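Marble Countertops: Sealing and Care FAQ
Provia Stone Care, Drustport

These answers apply to polished and honed marble in home kitchens. Engineered quartz does not need sealing and is covered on a separate page.

What does a sealer do?
An impregnating sealer fills the pores below the surface of the stone and slows the rate at which liquids soak in. It does not form a film, and it does not protect against acids.
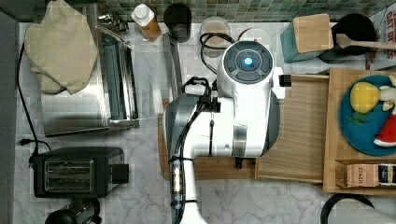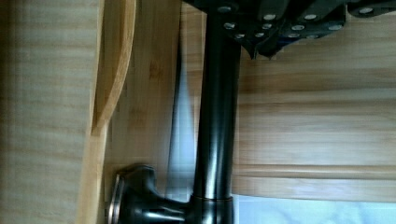
How do I know if my marble needs sealing?
Place a few drops of water on a clean, dry part of the counter and wait ten minutes. If the stone under the water turns darker, it is absorbing and should be sealed. Test the area near the sink and the area near the stove separately. They wear at different rates.

How is the sealer applied?
Wash the counter with a neutral cleaner and let it dry overnight. Apply Girerska Impregnator with a lint-free cloth in even, overlapping passes. Leave it for 15 minutes, then wipe off all remaining product. Wait 2 hours before the second coat. Sealer left to dry on the surface will haze.

How much product do I need?
One bottle covers 80 square feet at two coats on polished stone. Honed stone takes up more, and coverage drops by a third.

When can I use the counter again?
Light use is fine the next morning. Keep oil, wine and coffee off the surface for a full day.

I sealed the counter and lemon juice still left a dull spot. Why?
That is etching. Acid reacts with the calcium carbonate in the stone and removes the polish. Sealers only deal with stains. Small etch marks on polished marble can be reduced with a polishing powder; larger ones need a stone technician.

How do I remove an oil stain?
Mix baking soda and water to a thick paste, spread it over the stain, cover with plastic wrap and leave for 24 hours. Remove the wrap and let the paste dry fully before scraping it off with a plastic edge. Old stains may need several rounds.

What about hard water deposits at the base of a faucet?
Do not use vinegar or descaler – both etch marble. Loosen the deposit with a plastic scraper and neutral soap. On dark or bronze faucet finishes, use a soft damp cloth only.

Which seam filler matches white stone?
Hrynyshyn two-part filler in shade 1,371 is the closest we stock for white marble with gray veins.

Who do I contact about a technician visit?
Write to Oleksandra Bondarchuk at the Drustport office. Include the stone type, the finish and the year of installation. Bookings for April are open.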